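瓦卡河畔民俗音乐节二月开锣,手工集市摊位增至200个

2021年1月15日

瓦卡(Waaka)河畔民俗音乐节将于二月的第二个周末举行,为期3天。主办方莫图拉诺(Moturano)文化协会昨日公布了节目单,共有18支乐队和舞队登台,演出分设在河滩主舞台、旧磨坊院子和渡口草坪三处。

音乐节以风笛、小提琴和民间舞蹈为主。周五傍晚由当地学校的鼓队沿河堤行进开场,随后在主舞台举行点灯仪式。周六从上午十点起全天演出,晚间安排集体舞会,不会跳的人可以提前一小时到旧磨坊院子跟着学基本步。周日以合唱和诗歌朗诵为主,下午五点闭幕。

手工集市今年扩大到200个摊位,从渡口一直排到石桥。摊主来自周边各镇,出售毛织品、陶器、木雕、蜂蜜和熏鱼。食品摊集中在石桥一侧,与舞台隔开一段距离,避免油烟和排队的人流影响观众。摊主须在开幕当天中午前完成布置,车辆之后不得进入河堤路。
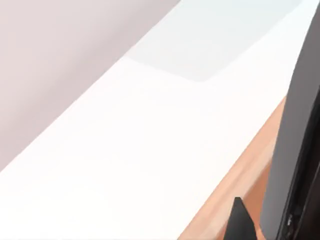
门票与交通

河滩主舞台的演出免费,无须预约。旧磨坊院子场地较小,周六晚的舞会限700人入场,需凭票进入,门票自下周一起在戈尔蒂克(Goltik)书店和渡口售票亭发售,每人最多购买四张。十二岁以下儿童由成人陪同可免票,但仍须领取入场手环。

音乐节期间河堤路封闭,居民车辆请走北侧的磨坊路。雷迪奥(Redeo)客运公司将在火车站与渡口之间开行接驳车,每二十分钟一班,末班车为晚上十一点半。自行车可停放在学校操场,夜间有人看管。携带大件乐器的演员可乘坐专车,上车地点另行通知。

如遇大雨,主舞台的节目改到镇礼堂进行,渡口草坪的节目取消。改动情况会在当天早上八点前贴在火车站和售票亭的布告栏上。

节目方面,今年新增一个面向十八岁以下乐手的下午场,每组演奏十分钟,不评名次。报名截止到一月底,乐手可自带伴奏,主办方也可代为安排吉他或手风琴伴奏。

音乐节总协调萨斯基娅·杜兰(Saskia Doolan)说,往年不少观众反映周六晚间的节目排得太密,换场时听不到完整的曲目,因此今年三处场地的开演时间错开了半小时。她还说,最受欢迎的小提琴对奏仍放在周六晚九点,地点不变。

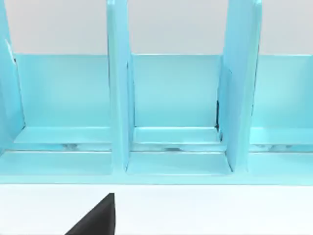 拉克伦·拉凯纳(Lachlan Rakena)则认为错开半小时还不够。他说,从渡口草坪走到旧磨坊院子,人多的时候要走二十多分钟,带孩子的家庭往往赶不上下一场,最好把两处的节目分到上午和下午。他也希望接驳车在旧磨坊院子门口加设一站。

杜兰表示,加站的建议已转给客运公司,结果会在二月初随最终节目单一并公布。纸质节目单届时可在售票亭、书店和镇图书馆领取。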